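Purnanby open day — anyone else go?
Local Clubs and Making > Days Out

gluepot_ken
Went to the robot open day at the Purnanby unit this afternoon, did anyone else from here make it? Was meant to meet a couple of you by the door and saw no one. Parking dreadful. Ended up behind the tyre place and walked.

Quick notes before I forget. Five pounds in, kids free. Talk upstairs by Rosângela Teixeira, very good, overran. Arms downstairs on tables, you could get right up close. Tea but no biscuits by the time I got there.

marrowfat
I was there!! Must have missed you, we came at 2 and went straight up to the talk. Lad got bored so I took him down to the tables and he wouldnt leave.
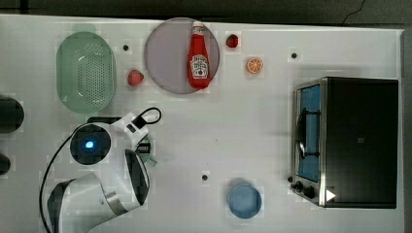
My main gripe was the queue, 20 minutes for a go and only one person explaining things. She was lovely but run off her feet. What I did like was they'd used stuff you'd have in your own kitchen, a ketchup bottle on a plate, a colander, a toaster oven, so the lad got it straight away. Didn't need the leaflet. He's asked for one for his birthday. No chance.

dunnock77
Sorry but I thought it was thin. I drove 19 miles for that. Last year at Doltness they had the big arms behind the fence, proper noise, stacking crates. This was toys on a table. And slow!

gluepot_ken
Slow yes. But she covered that in the talk, did you go up? She said speed is the easy bit and picking up something you've never met before is the hard bit.

dunnock77
Didn't go up, the stairs were rammed. Anyone can say that though. If it takes longer than me to put a strawberry in a bowl what's it for.

marrowfat
My mum has bad hands, can't manage jars or anything small. She wouldn't care if it took all morning.

dunnock77
Fair point. Still wouldn't pay for one.

pellet_stove
What would one cost, did they say? Couldn't get there, was working.

gluepot_ken
Wouldn't be drawn. Someone asked twice. There was a bloke from Cledetti giving out cards but he was only interested in the trade people as far as I could tell.

Bit I found most interesting was about soft things. Hard things are simple enough, she said, they stay the shape they are. Squashy stuff changes as you grab it, so what the fingers are closing on isn't quite what the camera saw a second before. They put a camera down by the gripper for that, so you get the close view as well as the one from overhead.
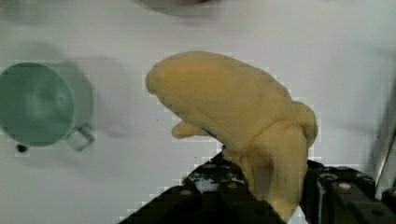
Same with cloth apparently, and bread, and anything in a bag. I asked about eggs and got a laugh. She said ask me in May, which I took to mean there's another one of these coming.

pellet_stove
Oh good, May I can do. Is it the same place?

marrowfat
Leaflet says Mohamedi hall for the next one, bigger room. No date on it that I can see. Will have another look when I find my coat.

tansy_b
Late joining in. We were in the same queue I think marrowfat, was your lad the one in the dinosaur hat? Mine liked the plush banana best, she wanted to take it home. I agree with dunnock a bit, it needed somebody saying what was going on while you waited. A sign would of done.

marrowfat
Yes that was him! And yes to a sign.

dunnock77
Thank you tansy. I'm not against it, I just want more for a fiver — Doltness was free.

gluepot_ken
Doltness had a sponsor and 139 people through a shed with one toilet. I'll take the fiver.

dunnock77
Ha. Ok, I'll give you the toilet.

pellet_stove
If anyone's driving to the May one I'd chip in for petrol. I'm out past the roundabout, on the bus route if that's easier.

gluepot_ken
Can pick you up, room for two more as well. Message me nearer the time, and this time lets say INSIDE the door.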